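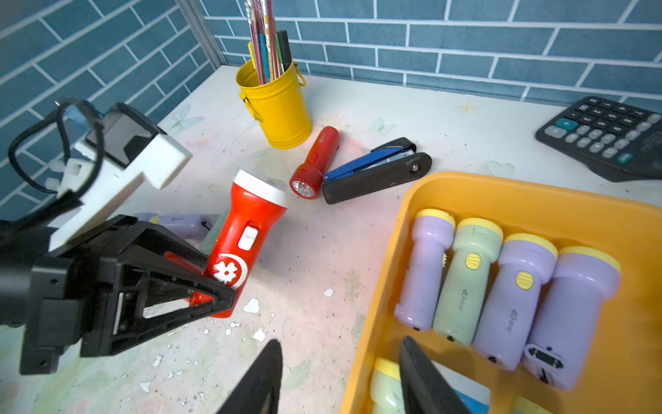 Red flashlight with a white slide switch.

Filed under: Road Safety > Studies Now Recruiting

Call for participants: Drowsy driving after night work (Sisa study)
Posted 2024-03-07

The Waweru Laboratory is recruiting licensed drivers in Fleltwood and Brokelham for the Sisa study, a field and simulator study of driving performance after overnight shifts. Enrollment is open now and closes at the end of June, or earlier if all places are filled. Each participant attends two laboratory visits and keeps a sleep and driving log for 17 consecutive days between them.

Purpose of the study

Existing data on drowsy driving come mostly from crash reports. A crash report records whether an officer believed the driver was tired. It seldom records how long the driver had been awake, when the last full sleep ended, or what the driver had been doing for work. Sisa collects those values directly, from people who drive home after a night shift as part of their normal week, and compares them with lane keeping, following distance and braking response measured in a simulator.

The study does not test a drug, a device or a training program. You will not be asked to stay awake longer than your job already requires. You will not be asked to change your shift, your route or your vehicle.

Who can take part

You may be eligible if you:
- hold a full, unrestricted driver's license
- work at least two overnight shifts in a typical week
- drive yourself home from most of those shifts
- drove 2000 miles or more in the past year, for any reason
- live or work in Fleltwood or Brokelham
- can read and answer written questions in English

Overnight shift means any scheduled shift with most of its hours between midnight and 6 a.m. Rotating schedules are accepted if the log period includes overnight work. Split shifts are reviewed case by case.

Who cannot take part

We are unable to enroll drivers who:
- have an untreated sleep disorder diagnosed by a physician
- have had a seizure or an unexplained loss of consciousness in the past year
- are prone to severe motion sickness
- drive a commercial vehicle home from work
- are party to an open claim or lawsuit over a motor vehicle crash

The last item applies whether you brought the claim or are defending against it. Study records could be requested by either side in such a case, and we prefer not to create records that affect a matter already in progress. You may apply again once the matter is closed.

Treated sleep apnea does not exclude you. Bring the make of your equipment and your usual settings to the first visit if you have them.

What you will do

Visit one takes place on a day when you have not worked the night before. Staff will check your license, go over the consent form, test your vision at distance and in low light, and give you a questionnaire on sleep habits. You will then complete a practice drive and a recorded drive in the simulator. The recorded drive is a two-lane rural road with light traffic. It is monotonous by design.

During the log period you will enter the start and end of each sleep, including naps; the start and end of each shift; and the start and end of each drive longer than five minutes. You will also rate your sleepiness before you start the engine and after you park. Entries are made on paper or in a web form, whichever you choose at visit one. Please do not switch between them partway through. No entry is ever to be made while the vehicle is moving. Missed entries should be left blank and not filled in from memory the next day.

You will wear a wrist activity monitor through the whole log period except when swimming. The monitor records movement and ambient light. It does not record location or sound.

Visit two takes place in the morning, directly after an overnight shift. We send a car to your workplace and another takes you home. Participants may not drive themselves to or from visit two, and a participant who arrives in their own car will be rescheduled. The procedure repeats the low-light vision test and the recorded simulator drive, followed by a short reaction time task.
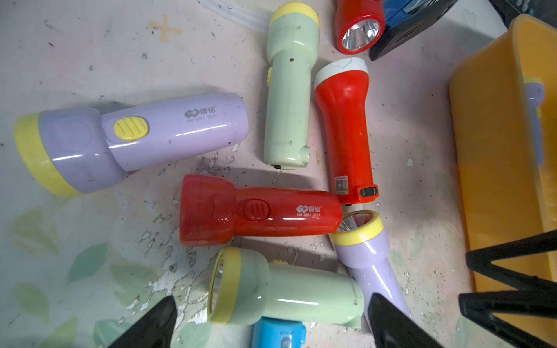

Payment and expenses

You will receive $50 for each completed visit and a further $50 for returning a usable log. A log is usable if no more than three days are missing. Payment is by check or prepaid card, mailed after the item it relates to has been checked in. Parking at visit one is free. If you withdraw, you keep what you have already earned.

Payments may count as taxable income. Staff cannot give tax advice.

Risks

The simulator causes nausea or headache in a minority of users. You may stop a drive at any point by saying so or by pressing the red button on the console. Stopping early does not affect payment for the visit.

Keeping a log may make you more aware of how tired you are on the road. If you feel unsafe to drive at any time during the study, do not drive. A ride home from work can be claimed from the study during the log period; keep the receipt and attach it to the log.

Records and privacy

Your name and contact details are stored separately from your data and linked only by a code. Individual results are not shared with your employer, your insurer or the licensing authority. Your employer is not told that you applied. For visit two we need only a pickup address, and the driver is given no other information.

We will respond to a valid court order. The consent form explains what this means and should be read in full before you sign.

How to apply

Request the screening form from the Waweru Laboratory front desk in Fleltwood, in person or by phone, and quote "Sisa." The form asks for your shift pattern for the next four weeks, your license class and your estimated yearly mileage. Do not send medical records with it.

Eligible applicants are offered a first visit in the order in which forms arrive. Brokelham applicants can complete visit one at the Brokelham site. Visit two is held in Fleltwood only, where the full simulator is installed. Applicants who are not selected will be told in writing, and their forms will be shredded when enrollment closes.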